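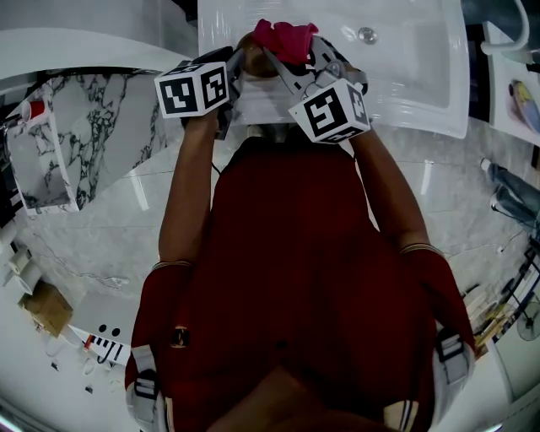
Kitchen & Utility Room: Sinks, Cloths and Hand Washing

Your questions about washing up by hand

I've been writing about housekeeping on this site long enough that the same questions keep landing in my inbox, so I finally put the sink ones on a single page. Everything below is from my own kitchen and my own mistakes (there have been plenty). If yours isn't covered, use the contact form and I'll add it when I next update, usually in September.

Do I really need a big sink?

Need, no. Love, yes! I lived with a tiny double bowl for years and could never get a baking sheet flat in either side. When we redid the kitchen I went for one big white rectangular basin and I'd do it again tomorrow. The only thing I miss is having a second bowl for rinsing, and a cheap dishpan takes care of that. Measure your cabinet before you fall for anything, though. Mine came from Graklow and cost $649, and then I spent another $254 having the cabinet cut down to fit because I hadn't measured.

How do I keep a white sink white?

Rinse it after the last wash of the night and wipe it down with a cloth. That's most of it. Tea and coffee are what stain mine, so once a week I shake in some baking soda, rub it around with a damp cloth, leave it while I do the counters and rinse. I don't use steel wool on it, ever. Gray streaks from pots aren't usually scratches, by the way — they're metal rubbed off onto the glaze, and a mild cream cleanser lifts them.

Cloth, sponge or brush?

I'm a cloth person. A cloth gets into the bottom of a mug, wraps around a handle, and goes in the washing machine when you're done with it. Sponges get smelly on me no matter what I do. I keep a brush for graters and anything with stuck-on cheese, and that's its whole job.

Does the color of the cloth matter?

To me it does! Pink is for dishes and the sink, yellow is for counters, and anything gray or ratty has been demoted to floors. You can pick whatever colors you like as long as everybody in the house knows the system. Dark cloths hide dirt, which sounds like a plus until you think about it.

How often should I wash my dishcloths?

I start a clean one every day. Used ones hang over the rail to dry and then go in with the towels on hot. Please don't toss them wet into a closed hamper. I did that on a long weekend away and the smell was something else. Skip the fabric softener too, it makes them push water around instead of soaking it up.

What's the right way to wring one out?

Fold it in half, hold an end in each hand and twist in opposite directions over the sink. If your wrists complain, bunch it up and squeeze, then open it, refold and squeeze again. It takes a bit longer and the cloth ends up only slightly wetter. My Nurkum cloths are thin enough that squeezing is plenty. The thick Nunness ones need the twist.

How do I wash glazed bowls and lids without chipping them?

Don't stack them in the basin. I do mine singly, with warm water and a soft cloth, and I lay a folded towel on the bottom of the sink if it's a piece I'd be sad about. Brown glazes are sneaky because they look clean when they're still greasy, so I run a finger over the surface before it goes on the rack. If it drags, it's done. If it slides, back in it goes.

My drain smells. Help?

Lift out the strainer and scrub the underside with an old toothbrush, and do the lip of the drain while you're there. Then a kettle of hot (not boiling) water with a squirt of dish soap. If that doesn't fix it the trouble is further down in the trap, and I'd put a bucket under there before you unscrew anything. Ask me how I know.

Are the fancy Fajardo drying racks worth it?

I bought one, I like it, I wouldn't buy a second. It drains properly and it fits my big plates. But a folded towel on the counter did the same work for years, and you can wash a towel.

Can I print this page for my rental guests?

Sure, go ahead! Just leave the site name on it. The stain chart is on a separate page under Laundry.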